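11/25/19

I spent most of last week on the segmentation side of Tumar, the part of our stack that decides where one piece of cloth ends and the next begins. Towels have been fine for a while. Gloves are harder – the fingers break up the outline, and the old code kept returning one glove as 4 separate blobs.

Seidu Quaye suggested dropping the outline step and labeling cuff and palm as two classes, then joining them afterward. I relabeled 200 images by hand and retrained. The joining code is 40 lines and most of that is error handling.

Light blue knit on a pale tabletop, with the cuffs a grayer blue, gives the two classes something to hold on to. The fuzzy edges of the yarn still make the mask wobble by a few pixels.

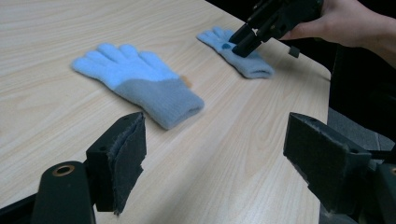

## What's left

The planner still picks a grasp point from the middle of the mask. I want it to score the cuff and the palm separately and log both scores, so Heriberto Pacheco can replay them in Hurneo without running the whole pipeline again.

There is also a timestamp bug, ticket 645. The gripper width and the camera image drift apart on long recordings. I have a fix in a branch but haven't merged it. That should go in by December, and then I'll start on socks.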